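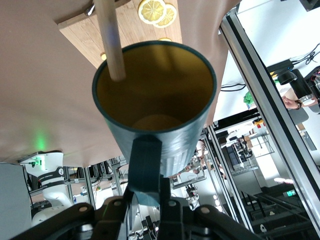 Perkham Allotment and Garden Society changed the way it elects its officers in July. Under the old rules the chair, secretary and show organiser were chosen by whoever came to the annual meeting. Under the new ones every paid-up member receives a ballot paper by post. Kenza Bouazza, the society's secretary, drafted the rule change and has now run one election under it.

The society had 2,327 members on the roll when the papers were printed. By the closing date the figure used for the count was 2,314, after duplicate entries and lapsed subscriptions were removed. "The difference is small, but it has to be written down," says Bouazza. "If a member asks how many people were entitled to vote, there must be one answer."

More than 1,000 papers came back. The old quorum was 40, and in two recent years the meeting only just reached it.

Most of the drafting time went on joint memberships. A household paying the joint rate used to have one vote between two people. Rule 2 now gives each named person a vote, provided both names were on the form at renewal. "We had couples where only one had ever been entered," she says. "They were written to in the spring. Some replied, some did not, and those who did not still have one vote."

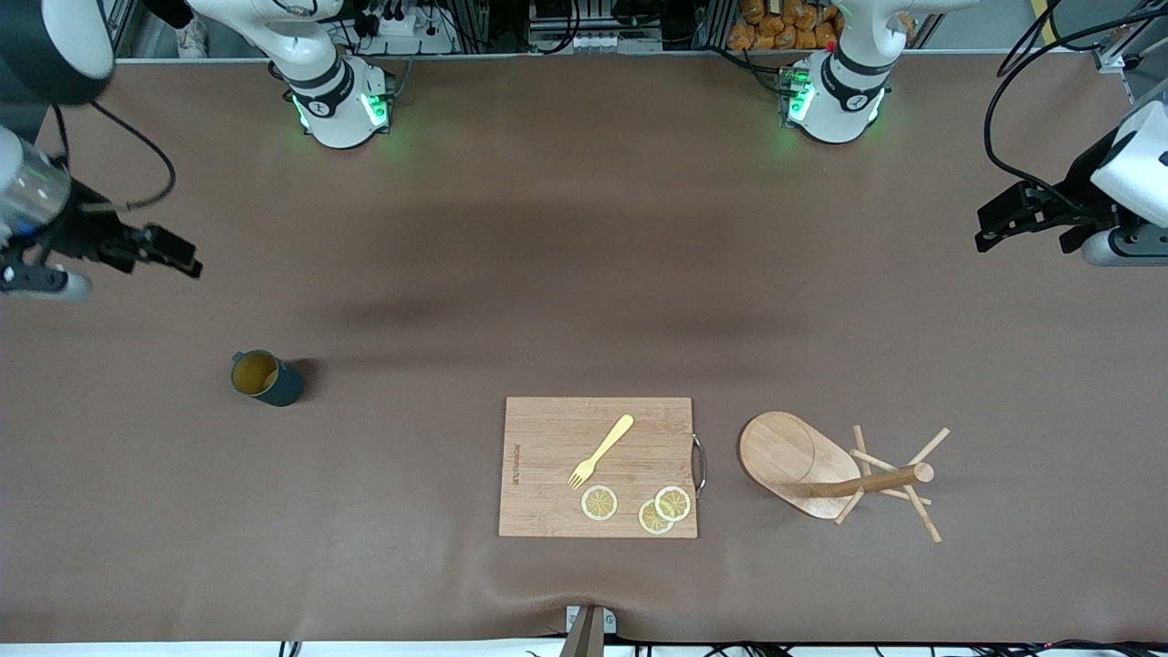

The brown-topped table, with two white arms at its far edge.

Hemant Thakur, who acted as returning officer, opened the envelopes with two scrutineers present. He is not a member of the society. Spoiled papers were kept in a separate bundle and listed by reason – most had no signature on the outer envelope. "The signature proves entitlement and the inner envelope keeps the vote secret," he says. "People put everything in one envelope. The instructions need to be shorter."

Postage was the largest cost. Bouazza would accept email voting for members who ask for it, but wants the paper ballot to stay as the default. A proposal on this will go to the next general meeting, together with a change to the nomination period, at present 21 days. She thinks 28 would be better, as the newsletter does not reach every plot holder in the first week.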